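This site uses cookies to remember your reading preferences. Accept | Settings

Visit report: open day at the Ilell household workshop, Kirkadbridge
2025-05-31

The Ilell building is on the Dostolow road, 5 minutes on foot from the station. Entry was free, with a sign-in sheet at the door. I went for the small-kitchen section, having missed the November opening.

The ground floor is given over to storage: shelving, stacking crates, drawer inserts. Labels give load ratings but no prices. The Eder shelf system was shown in two depths, and the deeper one sagged slightly at mid-span under tinned goods. The fixings are the same on both.

Upstairs is one long room with a grey floor, laid out as separate work areas. Furniture is plain and mostly white. The subject was short food tasks in a limited space, and the toaster oven station was the one I stayed at longest. The oven is a white countertop model with a dark glass door and knobs at the right of the front. It stands on a small white table, which leaves a strip on the left for food. A square slice of bread and an aubergine were set out there.
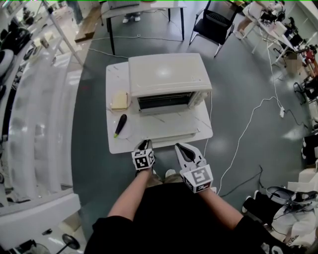

Three points on the layout. Food on the left and controls on the right is a sensible split, as the hands do not cross. The table is small for the job, and I would want a heat-resistant surface beside the oven for putting things down. The power cord leaves on the right and runs across the floor; in a home kitchen I would move the table to the socket and clip the cord to a leg.

The handout runs to 22 pages and covers worktop heights, clearances and cleaning. The table on clearances is useful. The section on crumb trays repeats itself.

Allow 2 hours for both floors. There is no café. Bus 247 stops opposite the entrance.

Related reports
Dostolow kitchen fair: sinks and taps
Eder shelving, second look
Folding tables compared

Contact | Copyright | Back to top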